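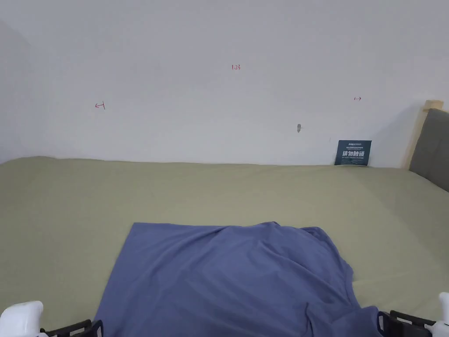 **Is it all right to fold clothes on a fabric-covered surface, or should I find something bare?**

Fabric is fine as long as it is pulled flat and fixed so it doesn't creep. A covered surface grips the garment a little, so sleeves stay where you put them.

Posted by Stelitz, October 2025

More detail, as I ran out of room in the title. I do the folding for a small clothes bank in Garkville. Most of what comes in is cotton, large sizes, and it has been stuffed in bags, so it is creased before I start. I spread each piece out and smooth it with my hands, but when I fold it the creases have gone inside and the pile leans over. We have 76 bags to get through before the next collection and no iron. At home I fold on a bare table and have the opposite trouble, everything slides. What order should I be doing things in?

---

**Ashraful Barua**

I folded stock for a uniform supplier for ten years, so this is how we did it there.

Lay the garment face down with the neck away from you. Take hold of both bottom corners and pull gently towards you, then do the same with the shoulders, pulling sideways. Smoothing with a flat palm only pushes the creases along. Pulling from two corners at once takes most of them out of cotton. It won't do much for linen.
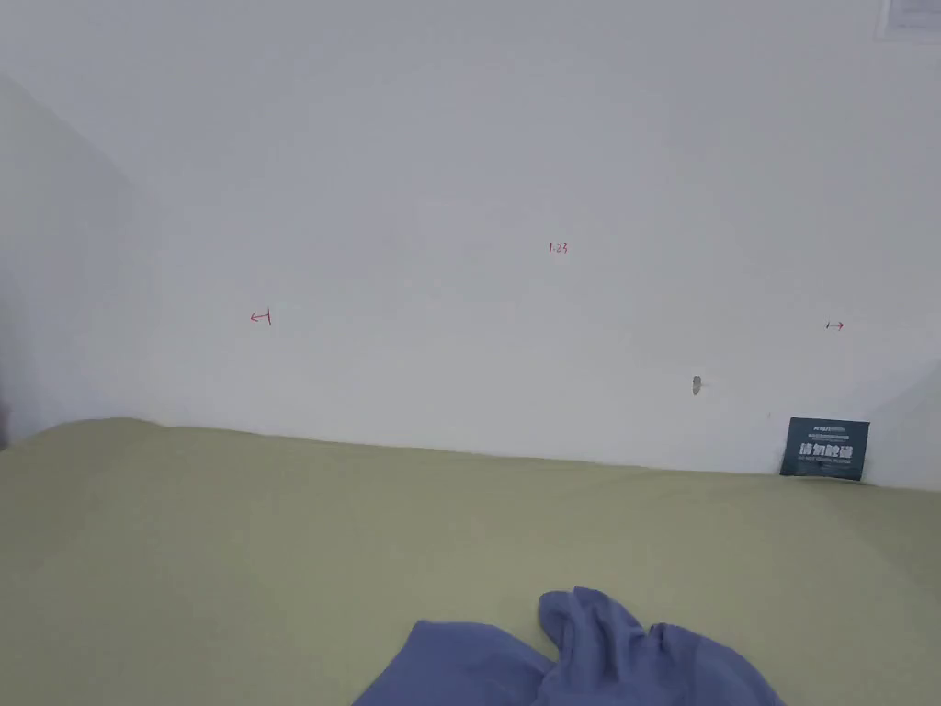

Once it lies flat, fold one side in to the middle of the back, sleeve included, and turn the sleeve down so it runs parallel with the side. Do the other side the same. Then bring the hem up to just short of the collar in two folds. If you go right up to the collar the bundle is thicker at one end and that is why your pile leans.

For large sizes fold the sides in a bit past the middle so they overlap. Otherwise they come out too wide for a shelf.

Keep each pile to 10 and turn every other one round so the collars alternate. Put a board on top overnight if you have one. Small creases will drop out under the weight, though the sharp ones need steam.

---

**Urkeo**

Just roll them. Takes up less space and you don't get fold lines.

---

**Shehu**

Rolling is all right for T-shirts but I wouldn't do it for anything with a collar. Also people looking through a shelf of rolls can't see the size and they unroll the lot.

One thing to add to the long answer above. Do up the top button and one in the middle before you turn a shirt over. Zips should be closed all the way. And sort by size before folding, not after. We did 200 pieces at our April sale and had to go back through 81 of them as the labels were hidden inside.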